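Subject: Re: [cell-practice] Draft 2 of the bin picking note, sections on bin fixing and pendant
List: cell-practice

Hello all,

I am sorry that I answer only now. I wanted to read the draft two times before writing, and the second reading I could do only on Friday afternoon.

In the last message to the list, the editor of the draft wrote:

> I would like to close sections 4 to 6 before the end of March. Open points from my side:
>
> 4.2 The bin "shall be fixed to the work surface so that it cannot move during a pick." Wurmont asked if a clamp is enough or if we want bolts.
>
> 4.5 Place area. The draft says "marked," but it does not say how.
>
> 5.1 Cables on the arm. I have two proposals and they do not agree with each other.
>
> 6.3 Where the teach pendant stays when the program is running in automatic mode.
>
> Please send wording and not only opinions. If I receive only opinions I will keep the text of draft 1.

I try to send wording for all four. My experience is from small cells on a table, with one arm and one bin, so please read it with this limit in mind. The people from Flumdale have the big floor cells and they may see it differently.

On 4.2. I do not think we should require bolts. In a test cell the bin is changed often, and if the rule asks for bolts, people will write "bolted" in the form and then use a clamp anyway. I prefer a rule that people can follow. But one clamp alone should not be accepted without a check. A bin held in one corner can still turn around this corner when a finger touches the opposite wall, and then every pose which was taught against the wall is wrong by some millimeters. My proposal:

"The bin shall be held by bolts, clamps or fixed stops. Where clamps are used, the operator shall push the bin by hand at each corner before the first cycle of the day and after every contact between gripper and bin. If the bin moves, the bin position shall be measured again before the robot continues."

I would also add that the clamp must be part of the collision model. We forgot this once. The model had a very nice bin with four clean walls and no clamp, and the planner found a short path exactly through the handle. The speed was low and there was only a scratch, but it cost us the rest of the day to check the tool frame.

On 4.5. Tape on the table is fine for me, if the corners are marked and the color is different from the table and from the parts. I would not ask for paint. What I miss in the draft is who is allowed to move the tape. In our place the tape was replaced after cleaning, and it went back a little to the left. The robot did not care, it used its own coordinates, but the person who judged the result used the tape. So we had a series of 200 picks where the log says good and the check sheet says bad. My proposal:

"The place area shall be marked at its corners. The marking shall be checked against the robot coordinates whenever it is renewed, and the check shall be written in the cell log."

On 5.1. Both proposals are about the same problem, I think. One wants the cables tight to the arm so that they do not catch on the bin wall. The other wants enough free length so that the wrist can turn. I would ask for a result and leave the method open:

"With the gripper at the lowest point of the bin and the last joint at both ends of its allowed range, no cable or hose shall be under tension or trapped between the arm and the bin wall. This shall be tested at reduced speed before automatic operation."

Please note "allowed range," meaning the range in the program and not the full mechanical range of the joint. If we say full range, almost no cell with air hoses will pass. The thin cables close to the fingers need the same test. Dumitrescu has a checklist with 12 poses for this and I find it good, but 12 is perhaps too many for a note that should fit small cells. Four poses near the four walls would be enough for a start, and then a visual inspection every 2000 cycles.

On 6.3. For me this is the most important of the four. The draft says the pendant shall be "within reach." Within reach of whom? If the operator is sitting at the computer and the pendant is behind the table, it is in reach of the robot more than of the operator. I propose:

"During automatic operation the pendant shall be kept at a defined place outside the reach of the arm. The operator shall be able to get to an emergency stop without passing the arm and without stepping over cables."

The part about stepping over cables will make some people unhappy. I know how the floor behind a test table looks, also behind mine. But I would like to keep this sentence, and if it must become "should" then please only for the second half.

One more thing which is not in your list. Section 4 says nothing about the condition of the bin. A metal bin that has been used for long has bright and dull places on the base, and the depth camera does not like them. When we compare results between sites, Brondlow with a new bin and we with an old one, the numbers are not comparable, even if both have over 100 picks with the same blocks. I do not ask that everybody buys new bins. I ask for one line in the report form, "condition of bin, inside," with free text and a photo from above.

If somebody has better English for the sentence about the trapped cables, please change it, I am not attached to it. I can read draft 3 in the same week when it comes.

With kind regards to the list

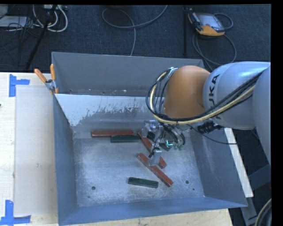
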